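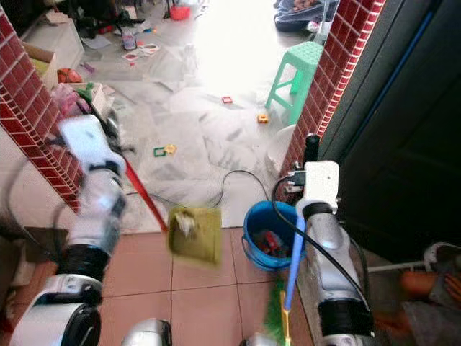
gridley_27: Darnell Haverford told me the same thing after the Kirnodeo open day. Wait until you see the price before you get excited.

mopbucket: No price was given at ours. I went in July, the home visit Flatgate set up, and I asked twice. The arms do hold a broom and a dustpan, I'll give them that. I have a broom. I can sweep a doorway in 5 minutes with a kid hanging off my leg.

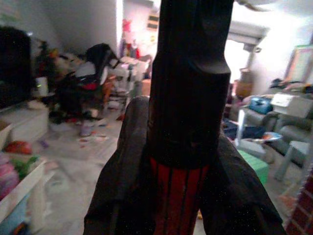
Wrist view, gripper closed on the black handle

tansy_b: You're being unfair. A real living room with toys and papers all over is a much harder test than a trade show booth.

mopbucket: Harder, sure. I still want to know who is steering. I asked Nasrin Taheri if the arms were running on their own and got a long answer about training – no yes, no no.
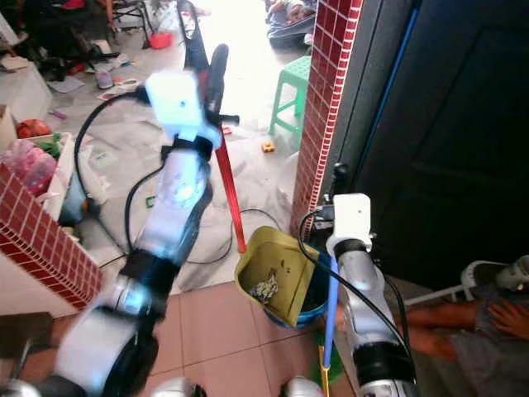

And a bit of paper in a dustpan doesn't settle it for me. Show me 20 floors in a row, with all the misses left in, and I'll come back and say sorry.

tansy_b: You won't.

gridley_27: He might. I'm with him on the steering question, though. At Kirnodeo they at least told us a person was driving.

mopbucket: Last one from me, then my list.

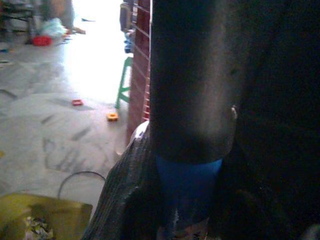

What I'd ask at the next open day

Who is in control, start to finish?
What happens to small toys on the floor – swept up or sorted?
How long for one room?

tansy_b: Add noise. I couldn't hear the guide at mine.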